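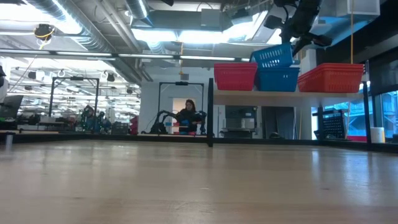 Basket shelf above the big table. Red, blue, orange!

OK, I have to gush about plastic baskets for a minute. I got 15 of them for the Molivside workroom in November and I am so happy with them.

They nest! When they're empty the whole lot goes down to a few stacks on one shelf, and the tabletop is free for sorting.

The slots are my favorite part (you can peek at what's inside without pulling everything down). Crumbs and thread bits fall right through, so shake them out over the trash first.

Red is for stuff to mend, blue is for stuff to give away, orange is for "I'll decide by 6 tonight." Orange fills up fast, ha.

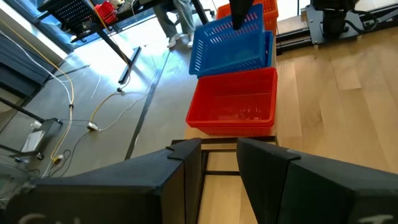 Heledd Bevan: Do yours stick together when they're nested? I have to yank mine apart every single time.

Sometimes, yes! I give them a little twist and put them back in at an angle. So much easier on the wrists.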